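List: Killcombe House-Share and Small Lettings
Subject: Re: The back bedroom, sheets, and a cover that won't lie flat
From: Pirmin Ortner

Stela Crăciun wrote on Sunday:
> I have the back bedroom half done and I'm losing patience.
> The green sheet is on, but it rides up where the mattress
> meets the wall and I can't get my arm down there without
> lying on the thing I just smoothed. Also, does anyone have a
> way of folding the blue cloth on my own? I end up with
> a rope. And what are we doing about the wall?

Stela,

You have my sympathy. I did 13 changeovers at the Delley place last summer and came out of it with a bad shoulder and strong opinions, which I will now share with everyone on the list whether they want them or not.

Start at the wall. I know it's the awkward side and every instinct says to do the easy side first and put off the reaching. But if you do the near edge first you've used up all your slack by the time you get to the far one, and that's when it rides up. Pull the bed out a hand's width, tuck the long edge, push it back, and then do the rest standing up like a civilized person. I do the headboard end second. With an upholstered headboard you want the sheet snug but not jammed in, or the corner pops out the first time a guest sits up to read.
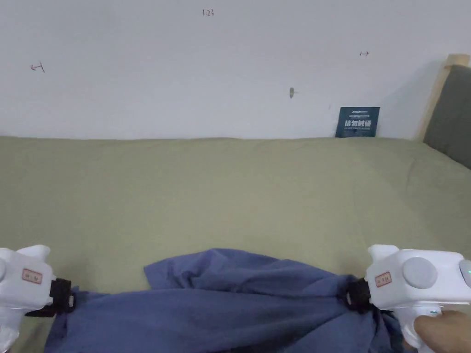
As for the wall, I'd leave it until the whole room gets painted. Pencil, ink and little red arrows all come up differently, and if you go at them with a wet sponge you get a clean patch that looks worse than the marks did. Ganilero sent us a quote of 291 for the one wall and 1,842 for the entire upstairs, and I have been pretending not to have seen the second number. If there's a hole to fill, fill it the day before, let it dry overnight and sand it in the morning. Do this before the sheet goes on. I say this as a man who has vacuumed filler out of a duvet.

Now the cloth. The rope happens when you grab one corner and drag. The middle stays where it is, the corner travels, and everything between the two winds itself up. I've watched Tudose (the cat) do a neater job by walking across it. Take two corners on the same edge, lift them clear of the bed, and let the rest hang for a second so it can unwind. Then lay it down away from you.
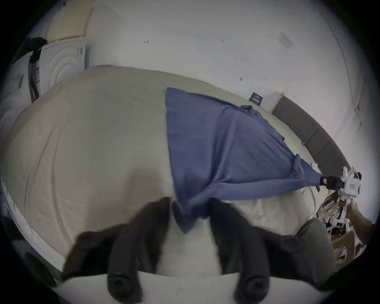

Should the cloth be folded on the bed or on a table?
On the bed, if the bed is made. It's bigger than any table in the building, and a sheet underneath keeps the cloth from sliding off while you square up the edges.

A couple of people asked me that off-list, so there it is for the rest of you. One of them also wanted to know whether I iron. I don't. I shake things hard, fold them while they're still a little warm from the dryer, and stack the heavy ones on top of the light ones. Twenty minutes of being sat on by a bedspread does more for a pillowcase than I ever did with an iron.

The shallow wrinkles that are left over in the middle of the sheet are fine. Run the flat of your hand from the center out toward the sides, once, and then walk away. If you keep at it you only move them toward the headboard, and they'll be back by evening.
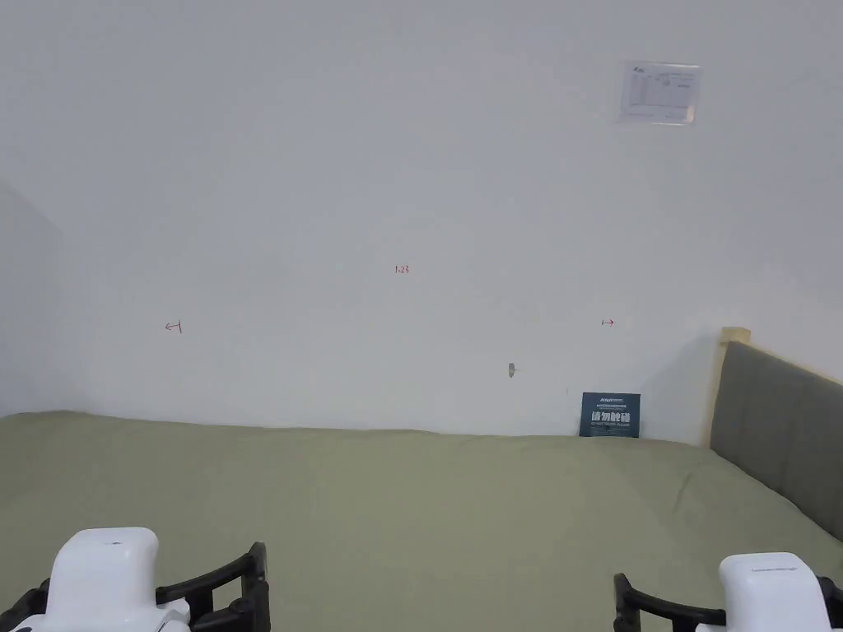
How often should a spare bed be changed if no one has slept in it?
Once a month is plenty, plus a quick shake of the top layer in between. A closed-up room gets dusty faster than you'd think, so open the window while you're in there.

I can come by Killcombe one morning this week and take the other end of the cloth, if that's easier than reading all this again. I'd want coffee first. And please, whoever borrowed the long-handled duster from the hall closet – it had a blue head and a crack in the handle – put it back before then.

Pirmin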